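Arside extends Kumska resilient flooring range with heavier wear layer and new click profile

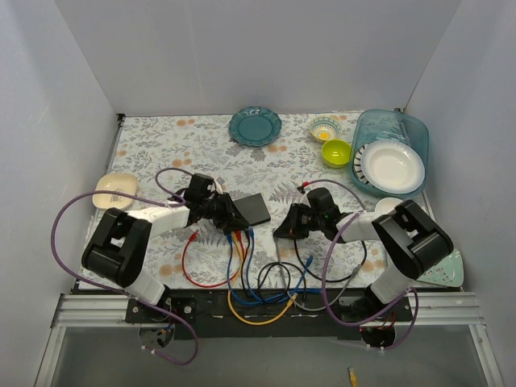
A printed pattern of leafy sprigs and orange blossoms on a work surface.

POTTHORPE, August - Flooring manufacturer Arside has extended its Kumska range of luxury vinyl planks and tiles with a new commercial grade, Kumska 69. The grade is intended for shops, clinics, school corridors and other areas with steady foot traffic, and will be supplied through the company's existing trade distributors in the United Kingdom and Ireland.

Kumska 69 has a 0.7 mm polyurethane-coated wear layer over a printed film and a rigid mineral core. The earlier Kumska grades, which stay in production, have a 0.3 mm or 0.55 mm wear layer and are sold mainly for homes and light commercial use. Total board thickness in the new grade is 6.5 mm, including a bonded underlay of 1 mm.

Planks measure 1532 mm by 228 mm. Tiles are 914 mm by 457 mm. Both formats use the same locking profile, so planks and tiles can be joined in one floor without a transition strip. The range opens with 44 designs: wood, stone, plain concrete and a small group of woven textures. Matching stair nosings and skirting are available for all wood designs and can be ordered separately.

Locking profile

The joint was developed with Vávra, a tooling firm that has cut profiles for Arside since the first Kumska boards. The long edge is angled in and the short edge drops and locks under light pressure. A tapping block is not required on the short edge and should not be used there, as it can bruise the core behind the lip.

"Most of the call-outs we see on floating vinyl come back to the short joint," said Oldřich Doležal, technical manager at Arside. "Either the subfloor dips under it, or the installer has hit it too hard. We have made the lip thicker and moved the locking point further from the face. It will still not forgive a bad subfloor."

Subfloor and installation

Boards may be laid over concrete, sand and cement screed, plywood or existing ceramic tile. The subfloor must be flat to within 3 mm under a 2 m straightedge. Grout lines wider than 5 mm need to be filled with a smoothing compound first. Screeds should be tested with a hygrometer and must read 75% relative humidity or below before work begins.

Packs should be left flat and unopened in the room for 24 hours at 18 to 27 degrees Celsius. An expansion gap of 6 mm is needed at walls, pipes and door frames. Floating floors in the new grade can be run to 20 m in either direction before a movement joint is fitted - the limit for the older grades remains 12 m.

Where the floor will be exposed to strong direct sun, for example behind full-height shop glazing, Arside recommends full bonding with a high-temperature adhesive. The bonded underlay is not suitable for this method. A version without underlay, 5.5 mm thick, can be ordered with a lead time of three weeks.

The product may be used over warm-water underfloor heating, provided the surface temperature does not exceed 27 degrees Celsius. Loose-wire electric systems must be covered with at least 10 mm of smoothing compound.

Cleaning and maintenance

Routine cleaning is by dust mop or vacuum, followed by a damp mop with a neutral detergent. Steam cleaners should not be used. Rubber-backed mats can stain the surface permanently and should be replaced with mats backed in felt or woven fabric. No polish is needed on the factory finish.

Packing and availability

Planks are packed six to a box, covering 2.1 square metres. Each pallet holds 45 boxes. Tiles are packed five to a box. Boxes are marked with a batch number on the short side, and installers are advised to use a single batch for each room.

Distributors can place orders from August. Sample boards and a printed design folder are available on request from the Potthorpe sales office, and the installation guide has been revised to cover all current Kumska grades. The guide replaces the previous edition, and copies of the older version should be discarded.

About Arside

Arside makes vinyl planks, tiles and flooring accessories for the home and commercial markets. Its sales office and trade showroom are in Potthorpe.

Press and technical enquiries: Arside sales office, Potthorpe

ends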